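# Chapter 11: Closing a Wound

Sewing is one of the oldest things we do to help each other heal. Long before anyone understood germs, people were closing cuts with plant fibre, hair and gut, and some of them were very good at it. I still find this astonishing, and I hope that by the end of the chapter you will too. A needle, a thread, two edges that want to be next to each other: you can learn the basics in an afternoon and still be improving forty years later.

If you've come straight from Chapter 10, you already know your layers of skin and how a clean cut differs from a ragged one. Keep those drawings beside you, because we shall lean on them quite a lot. If you skipped Chapter 10 (people do!), go back and read at least the part on tension. Everything here depends on it.

## What a stitch has to do

A stitch holds two edges together while the body gets on with the real work. The thread doesn't heal anything. It keeps things still, it keeps them lined up, and then it either dissolves or is taken out. Beginners nearly always pull too hard, and it's easy to see why, as a tight stitch looks so neat and safe. But tissue swells after injury. A stitch that is snug at noon may be biting by evening, and tissue that is squeezed too hard loses its blood supply just where it needs it most.

So the aim is for the edges to *meet*. My first teacher, Xiuying Xu, used to say "kiss, don't crush" and tap the bench with her forceps until we'd all written it down. She had us practise on folded cloth first, then foam, and then on pale practice pads that have a bit of spring in them. The pads were a revelation. Suddenly the needle pushed back!

Look for three things whenever you study a closure: where the thread crosses the line, how the edges sit beside each other, and what is going on at the ends. The ends matter more than you might expect. A wound that is beautifully closed in the middle can still gape at the last few millimetres. The short closure on the pad in Figure 11.1 is sewn in dark thread, so it stands out well against the pale surface, and the jaws of the left-hand instrument are parted, with their tips angled towards one end of the line.
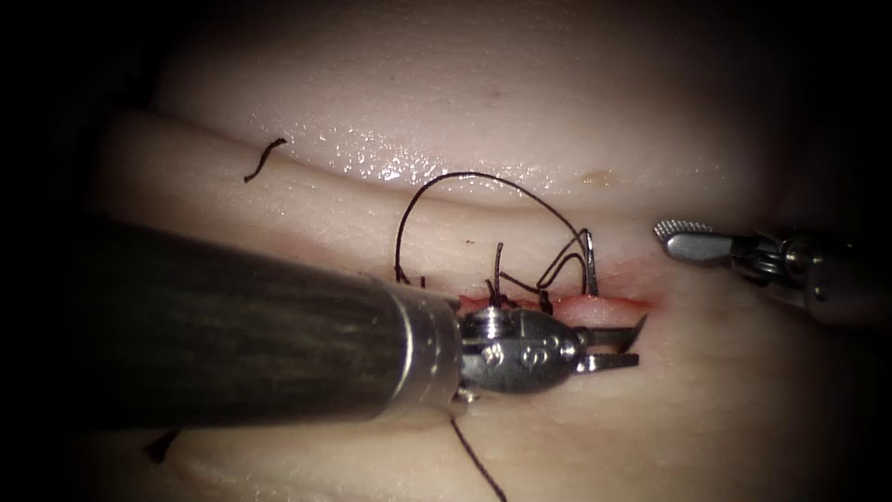
## Reading the surface

Before you pick up a needle, spend a moment just looking. I mean really looking, with your hands in your lap. Shengli Xie, who read an early draft of these pages, asked me to print that sentence in capitals. I've settled for saying it twice: look first, hands in your lap.

Colour is a good place to begin. Against a pale surface, even a narrow streak of red draws the eye, and you can follow it along to see where it leads. Then there's shape. Is the opening a straight line, an oval, a teardrop? A straight line can usually be closed as it stands. A rounder opening is trickier, as its sides have further to travel, and pulling them together may raise a little pucker at each end, known as a *dog-ear*. We'll deal with dog-ears in Section 11.4, and they are much more fun than they sound.

Next comes shine. Small bright highlights tell you which way a surface is facing, and so they help you judge depth. When you're working close up, depth is the hardest thing to get right. Try tilting your lamp by a hand's width and watch how the highlights slide about. A dip that you took for a flat patch can appear all at once.

Now try the three steps of colour, shape and shine on Figure 11.2 before you read the caption.

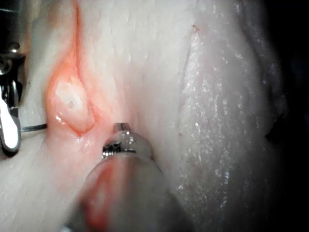

*Figure 11.2 Close view of a pale surface, with a thin reddish line running towards an oval, wound-like area. Note the bright red-orange rim, the paler centre and the tiny dark dot near the middle.*

How did you do? Most readers spot the rim straight away and find the dot much later. Go back and trace the lower edge of the oval as well, where the red darkens into a crease.

## Before you start Section 11.1

You will need:

- a practice pad, or a thick piece of foam
- dark thread, which is far easier to check than pale
- a curved needle and a needle holder
- toothed forceps
- a lamp you can move
- a notebook

Draw a straight line 40 mm long on your pad and mark off where you think each stitch should go. Don't sew yet! Keep the drawing, as we'll compare it with your first row of simple stitches at the end of the next section.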